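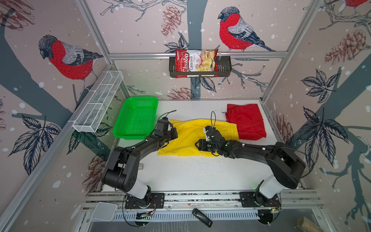
Will the folding robots take anyone's job at the laundry? They'll take the dull half of several jobs, and what happens to the people who were paid for that half is up to the management, who haven't told us.

Notes from Seludcombe > Work > Robots, again

I've been on the sorting and folding side at Fidudville for long enough to have seen two "new ways of working" arrive and one of them leave. So when the word came down in August that arms would be doing some of the folding, I did what I always do, and asked Pui-shan Tsao what she thought. She has the next table to mine and folds faster than I can talk. She said, "Who empties the basket when it jams?" and went back to her pillowcases.

That is still the best question anyone has asked. We had a talk with slides from a man at Reluvgate, who are supplying the system, and he was perfectly pleasant. He told us a shift here handles 1,235 items, which we knew, and that 400 of those could be "moved across" in the first stage. I asked what sort of items. Shorts, trousers, T-shirts, he said. Fine, but those are the easy ones. Those are the ones you do while your wrists have a rest from the duvet covers. Take them away and what I've got left is eight hours of duvet covers and fitted sheets.

He hadn't got a slide for that.

My other worry is the targets. At the moment ours is 54 pieces an hour on mixed work, and mixed is the word that makes it bearable. Nobody from the office would promise that the number comes down once the mix gets heavier. I asked twice. The second time I got "we'll look at it in the round", and I wrote that on the back of my hand so I'd remember it.
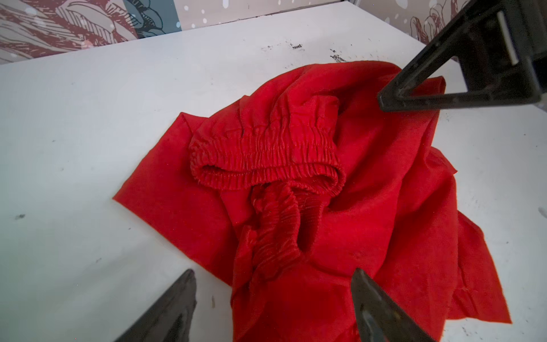 Red knits, elastic waist and all. Try finding the hem in that.

I'll be fair about it. Clothes are hard. Anyone who has trained a new starter knows that a sheet of paper folds the same way every time and a pair of joggers never does. You learn it in your fingers: where the waistband has rolled over, which layer you've really got hold of. I'd be impressed by a machine that could do it all day, and I've said so to people who expected me to grumble. What I won't do is clap before I've seen a full shift of it with the tired stuff, the linty stuff and the things that come in inside out.

There's also talk of new jobs. "Cell minder" is one. As far as I can make out it means standing by, putting things straight and pressing a button, and it's on the same money as folding. Wu, our shift lead, thinks it could suit people with bad shoulders, and he may be right. Pui-shan has a bad shoulder and would rather fold.

We've asked for the rota in writing before anything changes, and for the hourly figure to be settled per type of item. The answer is due after the stock week. I've got a stack of fitted sheets to be getting on with until then.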